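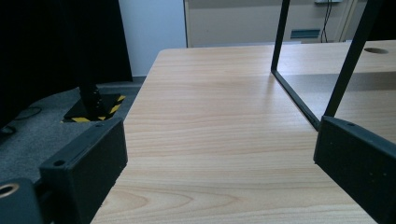
Researchers at the Dierckx Institute have reported that robots can learn household handling tasks from demonstrations recorded with a hand-held gripper, and that varying the starting position of each demonstration matters more than recording a larger number of them.

The study, published in January under the project name Flirnik, asked people to carry out simple tabletop tasks using a two-fingered gripper fitted with a camera. The recordings were then used to train a control program for a robot arm carrying the same type of fingers. No robot was present while the demonstrations were being made.

The team compared two sets of training material. In the first, every demonstration began with the gripper close to the object to be moved. In the second, people started from different heights and angles, in some cases with the object out of view. Both sets contained the same number of demonstrations for each of 14 tasks.

Programs trained on the second set completed 33 of 40 test trials in a room they had not encountered before. Those trained on the first set completed 23. Most of the failures in the first group occurred before the fingers reached the object, the authors write.

"A person who picks up the tool tends to begin where the work begins," said Femke Koster, who leads the project. "The robot also has to find its way there, and it needs to have seen what a table looks like from a poor angle."

The institute said the method places few demands on the people making the recordings. Instruction takes less than an hour, and the tool can be used in ordinary rooms without changes to lighting or furniture.

The authors note several limits. All of the tasks involved rigid objects, and the tests used a single model of arm. Performance on cloth and on containers filled with liquid has not been measured.

A second phase of the work will be carried out with the engineering department at Pernulstead, where the recordings will be extended to two-handed tasks. The research is supported by the Brovska Foundation.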